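Sortieren, Einräumen, Nachfüllen: Wie weit ist die Automatisierung im Laden?

2022-06-13

Die Frage, ob Maschinen einfache Arbeiten im Verkaufsraum übernehmen können, beschäftigt den Handel seit Jahren. Anastasia Vasilakis, Leiterin der Abteilung Anwendungserprobung bei Trilbridge, äußert sich im Gespräch zurückhaltend. „Eine Dose zu greifen, ist weitgehend beherrscht“, erklärt sie. „Sie zwischen anderen Dosen abzustellen, ohne diese zu verschieben, bleibt anspruchsvoll.“

Im Mai wurden nach ihren Angaben 700 Greifvorgänge ausgewertet. In 162 Fällen musste ein Mitarbeiter eingreifen. Besondere Schwierigkeiten bereiteten durchsichtige Behälter, deren Wände von den Sensoren nicht zuverlässig erkannt würden. 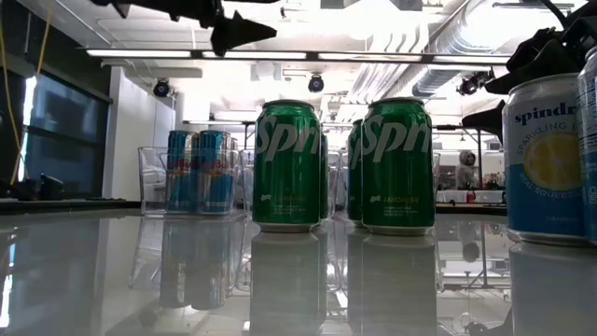
Forschung und Praxis

Getränkedosen von Red Bull, Sprite und Spindrift auf einer spiegelnden weißen Fläche, dazu klare Kunststoffbehälter: Für das menschliche Auge ist die Aufgabe überschaubar. „Glanz und Transparenz sind für die Bildverarbeitung weiterhin ein Hindernis“, so Vasilakis.

Ihr Kollege Sotiris Raptis verweist auf das Tempo. Eine geübte Kraft benötige für ein Fach 21 Sekunden, die Maschine ein Mehrfaches davon. Für den Einsatz im Haushalt sieht er noch größeren Abstand, da dort kein Schrank dem anderen gleiche. Die nächste Erprobung ist gemeinsam mit der Handelskette Pappas vorgesehen.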